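4.2 Packing the pencil case

This section covers loading a hinged plastic pencil case of the shallow, two-part type (lid and tray). It applies to the Sketareo desk set and to any case of similar size. Read section 4.1 for cleaning and first use.

Before you start

Work on a flat, level surface with enough room behind the case for the lid to lie fully open. Cap all markers. Remove pencil shavings and eraser crumbs from the tray.

CAUTION: Do not force the lid past the point where it rests flat. The hinge is molded as a thin strip and will whiten and crack if it is bent under load. The hinge is rated for 500 full openings.

Procedure

1. Set the case down with the hinge away from you and the tray toward you.

2. Open the lid and lower it until it lies flat on the work surface behind the tray.

3. Place the eraser first, near the middle of the tray. Lay it on its widest face so that its top sits below the raised rim.

4. Place slim pens and pencils lengthwise, parallel to the hinge. Lower each one into the tray and release it only when it is in contact with the bottom.

5. Hold each marker horizontally by the barrel and bring it in over the tray from the side. Do not drop it in cap first. Markers longer than the inside of the tray must be carried separately.

6. Check the hinge line. Anything lying across it or along it must be moved into the tray before closing.

7. Close the lid with light pressure at both front corners. If it springs back, open it and repeat step 6.

Note: The recess inside the lid is shallow and is meant as clearance for items in the tray. It is not a second compartment. Items placed there will slide toward the hinge when the case is closed.

Note: Total weight of contents should not exceed 87 grams. Heavier loads do not damage the tray but may open the lid if the case is dropped.

Removing items

Open the case as in steps 1 and 2. Take out markers first, then pens, then the eraser. Reach straight down into the tray. Levering an item out against the rim will leave marks on the glossy finish.

Replacement cases are listed under Amaral in the parts table, section 9. Section text revised by Iolanda Queiroz, March 20, 2022.

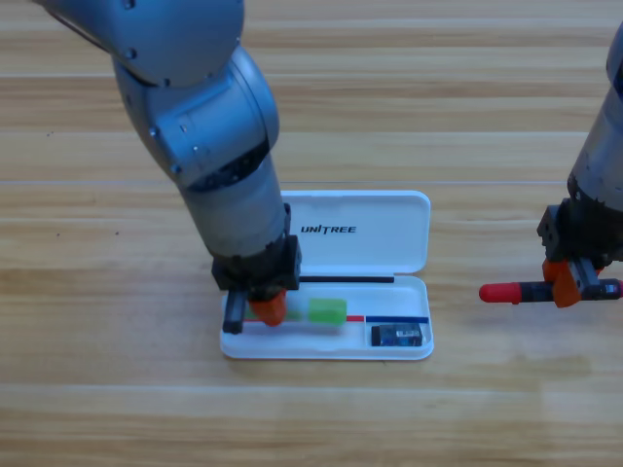 Figure 4-2. Case open, lid flat behind tray, green block (likely an eraser) near the middle of the tray. Marker held horizontally (step 5).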